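Learning from Demonstration: Handout 4
Collecting examples for a two-arm packing task

Module lead: Gobnait Hegarty. Lab sessions: Indrek Dzene.

Read this before the second lab. It covers how a task is cut into episodes, what goes into each recording, and which recordings are thrown away. The task used throughout is cable packing: a power cord is taken from a supply box and placed, coiled, in a second box. The method carries over to other tabletop work.

4.1 The unit of data

An episode is one attempt at the task, from a fixed start pose to a fixed end pose. It holds the camera streams, the joint positions of both arms, the gripper commands and a line of text stating the task. All streams share one clock. If the clocks drift by more than 2 frames the episode is rejected at import.

Write the task line in plain words and keep it the same for the whole batch. "Put the cord in the left box" is enough. Do not describe the method in the task line.

4.2 Views

Each arm carries a camera near the gripper, and a further camera looks down on the table from head height. The wrist view is the more useful in the last few centimetres before a grasp. It also takes in a good deal of the room when the arm is raised, and the training set should include this. A policy trained only on tidy backgrounds tends to fail when moved. The flat carton blank on the green cloth is in the wrist view between the two fingers, with the floor and shelving behind it.
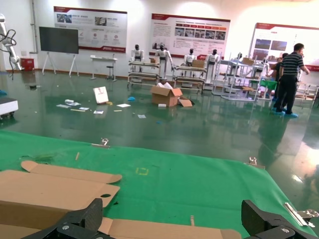
4.3 Preparing the table

1. Clip the cloth along the far edge and pull it flat. Folds in the cloth snag the fingertips.
2. Fold the cartons and open the lids fully. A half-open lid hides the cord from the head camera.
3. Set the supply box on the right and the target box in the middle.
4. Bring both arms to the start pose with the grippers open.
5. Check that each camera is live, then start the recording.

Small variations in box position between episodes are wanted. Move the boxes by hand by a few centimetres and turn them slightly. Leave small scraps on the cloth in some episodes and clear them in others. Large changes, such as swapping the boxes over, belong in a separate batch with its own name.

4.4 The supply box

Loose cords are harder than they look. They cross over each other, and pulling one often drags a second along with it. In the head view the contrast is plain: a neat coil in the middle box, a tangle of black cords in the right one, and one cable trailing over the front on to the white surface. The policy has to tell a cord that can be lifted from one that is held under others, and it learns this only if the operators chose sensibly. Operators should take the cord nearest the top and avoid digging. 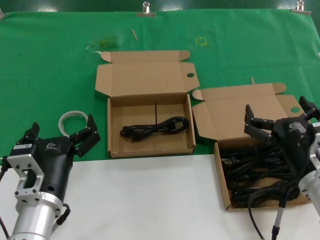
Why not sort the cords before recording?
A sorted box gives clean episodes and a policy that works only on sorted boxes. The tangle is part of the task, so it has to be in the data. Sorting is acceptable for the first practice runs, which are not kept.

4.5 Grasping and placing

Close the gripper on the body of the coil, away from the plug. A grasp at the plug lets the rest of the cord swing and open out. Lower the coil until it touches the bottom of the box before opening the fingers. One arm may do all the work in an episode while the other stays at rest, and the resting arm is still recorded. In the head view below, the right arm has its gripper down in the left box, clamped on the coiled cable, and the other arm is idle at lower left.
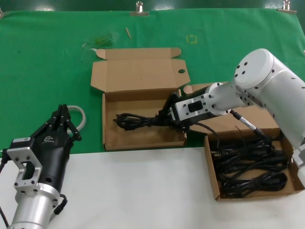 How many episodes does a batch need?
Plan for 900 in the first batch. The reference set built by Noreen Foley and Minttu Pelkonen for the Trulska exercise holds 2,777, but the gain per episode was small in the last third.

4.6 Rejecting episodes

Reject an episode if a stream is missing, if a hand enters the view after the start, or if the operator stops for more than 15 seconds. Keep an episode in which the cord is dropped and picked up again, and tag it "recovery". Do not trim the drop out. Failed attempts with no recovery go in their own folder and are not used for training in this module.

4.7 To hand in

Your batch folder, the tag sheet, and one page on which start positions are thinly covered. Questions on the import script go to Nuanchan Nuchit.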